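Who Has the Clicker? The Slow Death of the Shared TV

Last updated: November
Reading time: 2 min

Eight in the evening, Nuvdale. A street of row houses, most windows dark at the front. Used to be you could walk down here and see the same game show in every living room, blue light on the ceilings. Not now. Everyone is upstairs with a phone.

The Arska, a motel out on the county road, still has 94 rooms and a television in each one. The front desk says guests ask for the wifi password first and the TV second, if at all. Some never switch it on. Housekeeping can tell, the remote is exactly where they left it.

And yet. People miss it. Ask anyone over forty about the fights. Who sat nearest, who got up, who hid the thing under a cushion and swore blind they hadnt.
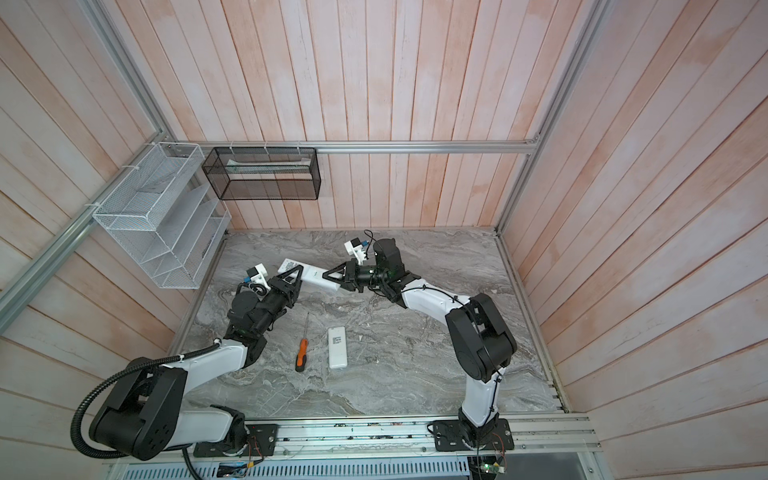
A white remote, held at both ends.

My own family had one set and 2 rules: no channel changes during the news, and whoever made the popcorn picked the movie. My brother burned a lot of popcorn. We watched a lot of bad westerns.

Over in Romolham a group of neighbors on Kang Street have brought it back, sort of. One house, one screen, once a month. 20 people on a good night, folding chairs, coats piled on the bed. No phones until the credits. They've been through 122 movies so far and still argue over every pick, loudly, often right through teh opening scene.

Is it better than watching alone? Not always. The sound is bad and somebody talks. Last month's was a three-hour sea story and half the room was asleep by the storm. But they all stayed after, standing in the kitchen with paper plates, going over the ending till past midnight.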